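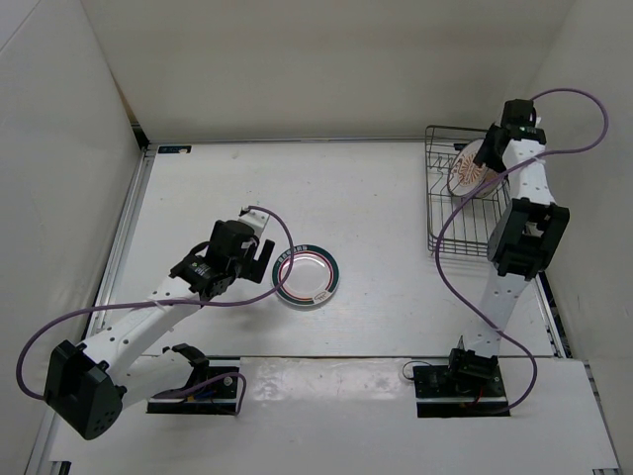
Car Sales Associate, Taheri Motors

Taheri Motors sells new and used cars off a lot you have driven past many times without stopping. We would like you to stop. We have 2 openings on the sales floor, both full time, starting in February.

You will greet shoppers, ride along on test drives, and explain the gap between the sticker price and the monthly payment without blinking. You will also move cars when it snows. All of them.

What we ask:
- A valid license and a clean record (one parking ticket is fine, 11 is a lifestyle)
- Evenings and some weekends
- Patience with people who only came in to look

What you get:
- Base pay plus commission
- $500 signing bonus, paid after your first 42 days
- Health plan, and coffee of a sort

Sales experience is nice. Strong opinions about undercoating are not required.

Send a resume and a short note to the sales office by October 1, 2021. Please do not list "car guy" under skills.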